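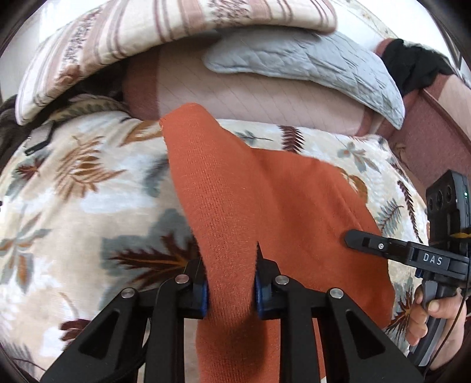

Boletín de Studby, sección Casa y ropa
9 de julio de 2023

Los jerséis, otra vez al fondo del armario (y esta vez bien)

Rápido, que cerramos el boletín en nada y todavía falta la agenda. Tema de hoy: el punto. Guardar el punto en verano. Ya sé que lo tocamos en junio, pero han llegado bastantes preguntas y casi todas son la misma: ¿doblado o colgado?

Doblado. Siempre doblado. Una prenda de punto colgada se estira por los hombros, le salen los dos picos de la percha y luego no hay manera. Si pesa, peor. El canalé fino aguanta algo más porque recoge, pero tampoco os fiéis. La única excepción que me vale es la chaqueta que se pone uno a diario, y colgada por la mitad sobre la barra del pantalón, no por los hombros.

Cómo doblar un jersey de manga larga. Hacedlo encima de la cama, con la manta o la colcha puesta. En la mesa resbala y además la mesa siempre está llena de cosas. La manta de flores, la de cuadros, la que tengáis, da igual, mientras no suelte pelo. Si suelta, sábana limpia encima y listo.

Boca abajo, la espalda mirando al techo. Estirar con la palma, sin tirar de los bordes. Las arrugas en diagonal que se forman en el cuerpo salen casi siempre de una manga retorcida, así que primero las mangas: se coge la manga, se levanta entera, se deja caer y se vuelve a poner recta. Un segundo. Luego un lateral hacia el centro, la manga doblada hacia abajo siguiendo el borde. El otro lateral igual. Y de abajo hacia arriba, en 3 partes si va a un cajón, en dos si va a una balda ancha.

Si el cuello es alto, el cuello se dobla hacia dentro antes de empezar. Se me olvidó ponerlo en la hoja de junio, perdón.

Lo de enrollar: para la maleta sí. Para tres meses de armario no me convence, el canalé queda marcado en espiral. Hay quien lo hace y está contento. Pues adelante.

Antes de guardar

Lavado, o por lo menos aireado una noche entera. Lo de "solo me lo puse una vez" es justo lo que les gusta a las polillas. Agua fría, jabón para lana, nada de suavizante. No retorcer. Se enrolla en una toalla, se aprieta, y a secar en plano. Del todo seco, eh, también los puños y la cinturilla, que son los últimos. Si los tocáis y están frescos, otro día más.

Bolitas y pelusa. En los colores fuertes, teja, mostaza, granate, la pelusilla se ve muchísimo más y parece que la prenda está vieja cuando no lo está. Quitapelusas suave, siempre en la dirección de los canales, de arriba abajo. Nunca en círculos. Con maquinilla de afeitar no, por favor, que ya hubo un disgusto el invierno pasado y era un jersey bueno. Si no tenéis quitapelusas, cepillo de cerdas blandas y paciencia.

Enganchones: no cortar el hilo. Con una aguja de ganchillo fina se pasa al revés y se deja ahí. Si el punto está abierto, traedlo al taller antes de guardarlo, porque en octubre el agujero será el doble.

Los colores claros con los claros. El naranja y el rojo, si es la primera vez que se lavan, solos. Luego ya pueden ir juntos, pero yo esa primera vez no me la jugaría.

Dónde

Caja de cartón, no. Bolsa de plástico cerrada, tampoco, sobre todo en los pisos de la parte baja, que tienen humedad hasta en agosto. Funda de algodón o una funda de almohada vieja, que sirve perfectamente y no cuesta nada. Dentro, lavanda o cedro, lo que os guste más. El cedro hay que lijarlo un poco cada año o deja de oler. Los más gordos abajo, los finos arriba. No apretar la pila.

Y una nota fuera que diga lo que hay dentro. Parece una tontería hasta que en noviembre abrís tres fundas buscando un chaleco.

Lo que no os vais a poner

Aprovechad ahora que lo tenéis todo encima de la cama. Lo que lleve dos inviernos sin salir, al punto de recogida de Caltgate, que sigue abierto todo el verano con horario de mañana. Cogen ropa de punto limpia y doblada, aunque tenga algun arreglo pendiente. Lo que no cogen es ropa mojada ni bolsas sin cerrar. En junio entraron 176 prendas de punto. Los gorros y bufandas van en bolsa aparte, por favor, se pierden entre los jerséis.

Las prendas con la lana ya muy apelmazada también valen. En Drundon las cortan para hacer relleno de cojines y agarradores, y piden sobre todo colores vivos. Si tenéis algo naranja, burdeos o verde y está para tirar, no lo tiréis. Botones y cremalleras, dejadlos puestos, ya los quitan allí.

Taller de arreglos

Sigue en el local Siddiqui, al fondo, pasada la escalera. Se admiten 3 prendas por persona y no más, que la última vez se llenó la mesa y hubo que decir que no a gente que venía de lejos. Puños deshilachados, coderas, enganchones. Cremalleras no hasta septiembre. Traed el hilo si teneis el original, ese ovillito que viene cosido a la etiqueta y que todos guardamos en un cajon y luego no aparece.

Para apuntarse hay que llamar a la extensión 3079, por las mañanas. Si salta el contestador dejad el nombre y qué prenda es, con eso basta. No hace falta explicar el roto.

Quedan pendientes para el próximo número: las mantas (lavar en casa o llevar a la lavandería) y los abrigos de plumas. También me han pedido algo sobre cómo sacar el olor a armario cerrado. Va todo, pero con calma.

Si tenéis un truco mejor para las mangas, mandadlo. El de doblarlas en cruz por la espalda lo he probado y a mí me queda un bulto en el medio.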